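Section 4. Setting Up the Basket Table for Visitors

I wrote this section after our September open day at Hilari, when I ran the table by myself and learned most of it the slow way. If you've got the Plerkton arm bolted down and it passed the checks in Section 3, you're ready to start.

What you need: two baskets that don't look alike, a handful of light things to move, the visitor rope, and the printed card with the stop instructions.

1. Wipe the counter and let it dry. Crumbs and grit get under the baskets and they slide around.

2. Close the curtain behind the counter all the way. I left ours half open once and the arm kept pausing every time somebody walked past the window (kids figured this out very fast!).

3. Put one basket on the left and one on the right, with clear counter between them.

4. Load the baskets. I like one plain household thing on one side and the toy food on the other, so people can call out what they want moved.

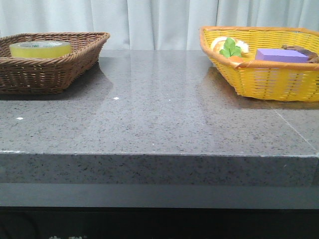
Fig. 4-2. Baskets in place, packing tape on the left, toy food and sponge on the right.

5. Check for glare. A polished stone top like ours throws the ceiling lights right back up, and if the camera view on your screen is washed out in the middle, dim the front row of lights and look again.

6. On the tablet, open Demo, pick Table 2, and type the visitor code, 2353. Press Learn Baskets and keep your hands off the counter until the chime.

7. Run one slow pass before you let anybody in. Speed 20 is plenty. I know it looks sleepy, but people love having time to guess where it's going.

Note: Soft things like the sponge are the easiest pick. Start with one of those while folks are still finding a spot to stand.

Note: If the arm misses the tape roll, lay the roll flat again and press Retry. Don't hand it to the gripper, even if a visitor dares you to.

CAUTION: Keep everyone behind the rope while the light on the base is green. Press Pause and wait for amber before you reach into either basket.

CAUTION: Never run the table with fewer than two staff. One talks, one stays by the stop button.

Emiliano Ojeda at the Fendivbridge shop has the spare rope and the extra cards. Packing up is in Section 5.

Section last changed 10/01/2021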